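Print this page
E-mail this to a friend

Stop Buying the Gripper on the Spec Sheet

By Nikau Ormsby

I've been putting grippers on robot arms and taking them off again since July, and I have opinions. Most of them got started with a spreadsheet. Beverley Dunstan, who shares the bench with me and has more patience than I do, made a big comparison sheet before we ordered anything. It had columns for stroke, grip force, repeatability, weight, the whole list. We sorted it every way you can sort a sheet, and the Zastard came out on top in pretty much all of them. So we bought the Zastard fingers first, and I spent two weeks being annoyed at them.

They're strong, I'll give them that. They close fast and they stop where you tell them to stop. If you're picking up machined blocks all day long, go ahead and order a set, you'll be happy. But our bench work is small light stuff, little cups and bottles, the kind of thing that scoots away if you so much as bump it. And there the big selling point (force! so much force!) did us no good at all. I never once needed more squeeze. What I needed was a fingertip that could get in next to a small thing without shoving it first.

That's my whole complaint with how people shop for this gear. The numbers on the sheet are the numbers that are easy to measure. You can hang a weight on a gripper and write down when it slips. It's a lot harder to write down how a fingertip behaves when it comes in a hair too low, or how much of the object you can still see once the fingers are around it, or how long it takes to swap a broken tip on a bad afternoon. Those are the things I'd pay extra for, and I've never seen a single one of them in a catalog.

Take shape. We ran the fat, square Zastard tips, then a set of Siltier fingers that come down to a narrow point, and the difference showed up in the first hour. With the square ones I had to plan every approach like I was backing a trailer into a garage. With the pointed ones I could just go in. They're not perfect — a narrow tip means a small contact patch, and a round thing will happily spin in it — but spinning is a problem you can work on. Knocking the thing over before you've touched it on purpose is a much more discouraging problem, at least for me.

And two arms change everything again. With one arm, the gripper only has to get along with the object. With two, it has to get along with the other gripper too, and a wide housing that seemed perfectly reasonable in the catalog suddenly wants the exact same piece of air as its neighbor. Beverley and I argued over this one for days. Her position was that you fix it in the motion, give each arm its own side and hand things over at arm's length. Mine was that you fix it in the hardware, with slimmer hands, and quit writing clever paths to get around a chunky box. A bottle is where the argument gets real, with a hand coming in from each side and so little room left over in the middle.

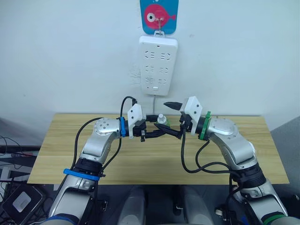
Do you need the same gripper on both arms?

It depends on what the second arm is for. If either arm might have to do either job, matching hands save you a lot of grief, and you only have to keep one kind of spare part. If one arm mostly steadies while the other does the fussy work, I'd put a grippy, forgiving finger on the steady side and the narrow one on the busy side, and not lose any sleep over how it looks.

Now, we did do some proper testing, so this isn't all me grumbling. We logged 3,415 grasp attempts over the whole stretch, across four sets of fingers, and 1,042 of those were on the Siltier tips alone. I'm not going to give you a league table. Partly that's cowardice, since I'd have to defend it, but mostly it's that the totals hide the good stuff. A miss where the finger lands short and nothing moves is cheap. You back up and go again. A miss that sends the cup rolling toward the edge of the table costs you a reset, and a walk, and a little piece of your good mood. The log counts those two as the same thing. I've asked Beverley to add a column for it and she's asked me to come up with a better name than "annoyance," so we're at a standstill there.

Reading back through the notes column was worth more to me than the totals. My notes from the Zastard weeks are mostly one word long and not all of them are printable. By the time we got to the Siltier fingers I was writing whole sentences, things like "came in low, slid under the rim, fine." You can tell when a tool has stopped fighting you because you start noticing the job again.

Let me put in a word for cameras, because I think people get this backward too. Everybody wants to talk about resolution. I've used a fancy sensor in a bad spot and a plain one in a good spot, and I'd take the plain one in the good spot every time. Once the fingers get close, the view from up high is half robot. Your own hands are in the way! A small camera up near the wrist, looking along the fingers, will tell you more in the last inch than the big one has told you the whole trip down. The price you pay is a bracket and a cable, and I'd like to talk about cables for a minute.

Cables are the most underrated part of any gripper. I mean that. The Crichton fingers we tried were lovely, really well thought out, with tips you could change in the time it takes to find your glasses. But the lead came off the side in a stiff little elbow, and every time the wrist rolled past a certain point it would start to tug. Not enough to stop anything. Just enough that the tip would end up a tiny bit off from where it was supposed to be, and we blamed the calibration for two days before I happened to have my hand on the wire when it moved. Give me a big lazy loop with plenty of slack, even if it looks like somebody's garage. I'll take ugly slack over a tidy tug.

Clear plastic deserves its own paragraph, because clear plastic is rotten to work with and I wish more people tested on it. You see a demo with a nice bright block and it looks like magic. Then you try something see-through and the depth readings go to mush, and half of what the camera thinks is the object is really the table behind it. If a salesperson offers you a demo, bring your own cup. Bring a tinted one and a clear one. If they get nervous, you've learned something for the price of a cup.

The small handoffs are where I finally won Beverley over, or mostly over. Passing a little cup from one hand to the other sounds like nothing. But the receiving fingers have to find an edge that the giving fingers aren't already sitting on, and on something that small there isn't a lot of edge to share. The narrow tips leave you some room. 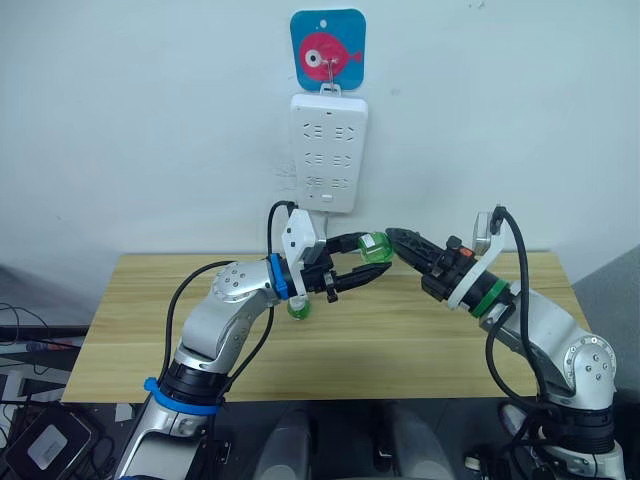

She still says a better path would get you most of the way with any gripper, and she's got a point, since she once coaxed a decent handoff out of the square tips with a sideways approach I wouldn't have thought of. It took her most of a day. I'd like to be able to buy that day back, and that's pretty much my case for spending the money on fingers.

As for controllers, I have less to say than I'd like. We ran everything through a Forko box and it was fine. The one thing I'd push on is the slow end. Every controller brags on how fast it can close the hand. Ask how slowly it can do it, and whether slow is smooth or just a string of little jerks. On light objects, a smooth slow close forgave more of my sloppy positioning than any setting I touched, and I touched all of them.

So if you're about to spend real money, here's what I'd do. Pick the two most irritating objects in your actual job. Not the average ones, the irritating ones. Borrow or rent the grippers if you can, mount them on the arm you've really got, with the camera where it's really going to sit, and run those objects until you're sick of them. Have somebody else take a turn, too, since I got used to the quirks of every set within a few days and stopped seeing them. And keep a notes column. Let it be rude.

We're keeping the Siltier fingers on both arms for now. The Zastards are in a drawer, and I'll pull them out happily the day somebody hands me a box of machined blocks. Beverley has started a new spreadsheet.

Contact Nikau Ormsby | Copyright Nikau Ormsby. All rights reserved. | Back to top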